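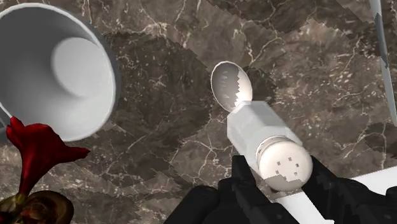
Do the people in the show know what they must say, or are they really talking like this? A reader from Akbulut sent us the question after watching the last episode of Mollex Street with her older brother. The brother says all of it is acted. She says none of it is.

Both are a little bit right, and we will try to explain how it can be so.

How a Reality Show Is Made
Kundent Kids, updated Monday, July 1, 2019

What is a reality show?

A reality show is a television program about people who are not playing a role. In a film, an actor gets a book of lines called a script and learns it. The people in a reality show use their own names and mostly their own words. They may live in a house together, cook, sing, look for a husband or a wife, or repair an old boat. The camera follows them.

But a television program needs a beginning, a middle and an end, and real life does not always give you these. Real life has a lot of waiting for the bus. So there are people whose work is to make a story out of it.

Who chooses the people?

Before any filming there is casting. Casting means to choose who will be in the show. Many people write to the channel, and some of them are invited to talk in front of a camera.

The casting team does not always look for the nicest person or the best singer. They look for people who speak a lot, who laugh and cry easily, and who are different from each other. If one person likes everything very clean and another leaves socks on the stairs, you can already guess what the first episode is about.

Do they have a script?

Usually there is no script with lines to learn. There is a plan. The plan can say, "On the first evening, everybody eats together," or "In the morning the group hears who must leave." What people say at the dinner is their own.

The persons who make the plan are called producers. A producer can also ask a question at the right moment. Imagine that you are a little angry with your friend because she forgot your birthday. You would maybe forget it by tomorrow. Now an adult asks you in front of a camera, "How did you feel when she forgot?" Then, the next day, the adult asks it again. You will probably be more angry than before! The feeling is yours, but somebody helped it to grow.

Sometimes a thing is also done again. If a person comes into the kitchen and the microphone was off, the producer may ask her to go out and come in one more time. The coming in is real, but the surprised face is maybe the second surprised face.

Why do they talk alone to the camera?

You know these parts: one person sits on a chair, with a plant or a curtain behind, and tells what he thinks about the others. It is called an interview, or sometimes a confessional.

The interview is often filmed on another day. The person says, "I am walking into the room and I am so nervous," but the walking happened last week. He is asked to speak as if it is now, because it is more exciting to hear. Some shows ask the people to wear the same shirt for every interview, so that the pieces can be mixed and you do not notice the change of day.

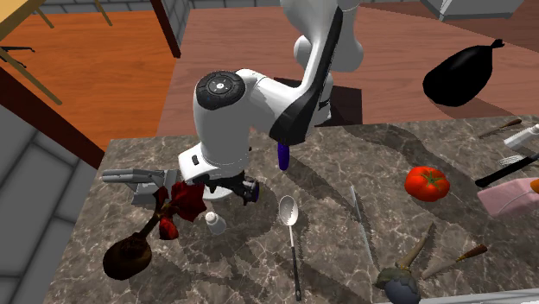
A marble countertop with red flower petals and a white robotic arm.

What does an editor do?

The editor is perhaps the most important person you never see. She gets all the film and cuts it into an episode.

For one episode of Mollex Street, the editor had 30 hours of film. You would need more than a day and a night to watch it, without any sleep! Most of this must go away. When you cut so much, you choose, and when you choose, you change how a person looks to us.

Here is a small experiment you can try with two friends. Write down these sentences:

Ben eats the last cookie.
Ben asks if anybody wants the last cookie.
Everybody says no.
Mia looks sad.

Now cut away the second and the third sentence. Read what stays. Poor Ben! He did not do anything wrong, but now he looks like a thief of cookies. And maybe Mia looked sad because her foot was hurting.

Music works also in this way. Put slow, low music under a picture of somebody opening a fridge, and we think something bad is coming. Put quick, funny music there and we smile.

Is it a lie, then?

This is a difficult question, and adults do not agree about it. The people are real, and they said yes to be filmed – they signed a paper for it, called a contract. Many of the feelings are real too. But the show is not a window. It is more like a story that your uncle tells at dinner about his holiday, where the rain is always a little heavier than it was.

There are also people who were unhappy after they saw themselves on television. Strangers wrote them unkind messages because of two minutes in a show. When you see a person behaving badly in an episode, you can remember that you did not see the other hours of the day.

Questions to think about when you watch

Did I see the person say the words, or did I only hear the voice while the camera showed something else?
What music is playing, and what does it want me to feel?
Why did the episode stop exactly now, before the answer?

The last one has a name: cliffhanger. It means that the story stops when you most want to know more. The advertisements come, or the program ends until next week, and you stay with the channel. On Jorach TV they put a cliffhanger before every break, so it is a good place to practice finding them.

Words to learn

Casting – choosing the people for a show.
Producer – a person who plans the show and takes care that it gets made.
Editor – a person who cuts the film and puts it in order.
Contract – a paper in which two sides promise something to each other.
Cliffhanger – an ending that makes you wait.

Next in this series, in August: How do talent shows count the votes?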